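Irnbridge Gripper Notes
README, last changed 12/07/2019

What's in the folder
904 short recordings made with hand-held grippers in a shared workshop, plus the printed part files and a parts list. Tasks are mostly dishes and small kitchen items. We built the grippers ourselves, and version 9 of the finger pads is the one to print. Earlier pads are in /old and I wouldn't bother.

What I don't believe yet
The claim going around our workshop is that 1000 recordings will be enough to teach an arm to clear a sink. I doubt it. A person holding a gripper cheats constantly with the wrist and shoulder, and our Trornero arm has neither to spare.

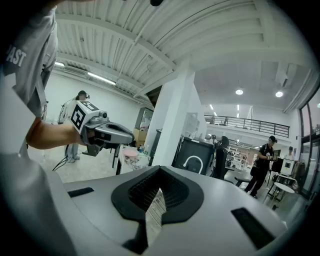
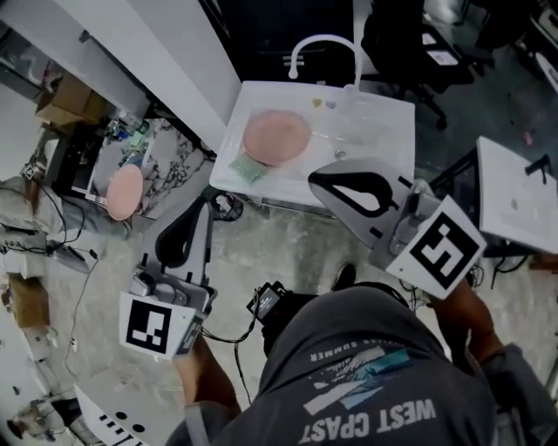

Marker tracking is the other weak spot. The position estimate jumps when a marker turns too far from the camera, and the smoothing script hides the jump without fixing it. I pulled 140 recordings for this and left them in /suspect. Look at the raw tracks before you trust anything in /clean.

Labels
One line of text per recording, typed by whoever was holding the grippers. Spelling varies. "Plate" and "dish" mean the same thing. "Done" means the person thought so.

Not included
Force readings. The Nyarko sensor drifted all through November and I deleted the lot.

Licence
Use it for whatever you like. If you print the Grarwood mount, check the screw holes first, as mine came out undersized twice.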